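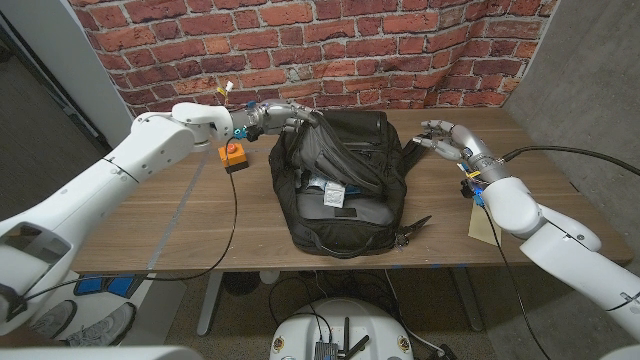
Every January the Rillard Hiking Club resolves to travel lighter, and by the second outing somebody is carrying a cast iron skillet. I have kept this newsletter long enough to see the resolution made in all kinds of handwriting. This year's version asks members to lay the pack on a table the night before, pockets up, the way the black one is lying with its strap trailing off to the side, and to go through it one zipper at a time. You will be surprised. I did mine last week and found a paperback I had carried up Kistorach twice without reading a page, plus a sandwich I would like to say no more about.

The club's official limit for day hikes remains "whatever you can carry without complaining," a rule written by Yusri Khoo, who has never once met it. Yusri's pack holds a camp chair, a second hat in case the first hat is insulted, and enough rope to tie up a ferry. He says he has needed the rope. We have asked when.

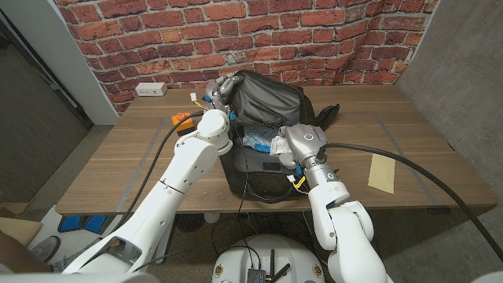
Dark gray pack, open on the table.

Yanti Tuhumury goes the other way. She climbed over 1,000 feet to the Siddiqui overlook with a water bottle and one granola bar, then ate most of my lunch at the top. I mention this because she is leading our next session on packing light and I feel people should have the full picture. Her method, as far as I can follow it, is to put everything you want to bring in a pile, take away half, and hike with me. 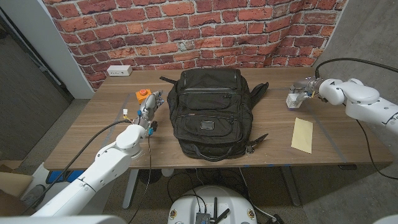
Black backpack, front pockets up.

A few points did survive the discussion after our last meeting. Heavy things go close to your back and about the middle. Rain jackets go at the top, where you can reach them before the rain is over. Anything that leaks should be in a bag, and that bag should be in another bag, and the map should be in neither. If your pack squeaks, please find out why before the trailhead. The rest of us have been listening to Breda's squeak for 5 miles at a time and we know it better than our own children's voices.
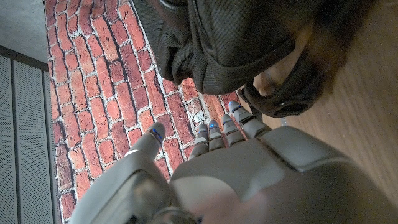 Which brings me to the group first aid kit. It is still the size of a carry-on and still travels with whoever arrives last, a system that has done wonders for punctuality. Yanti would like to cut it down to bandages, tape, tweezers and something for blisters. Yusri would like to add a splint. Both proposals will be argued at the trailhead, in the cold, before coffee. Bring your pack, and if you are the one with the skillet, bring some eggs too.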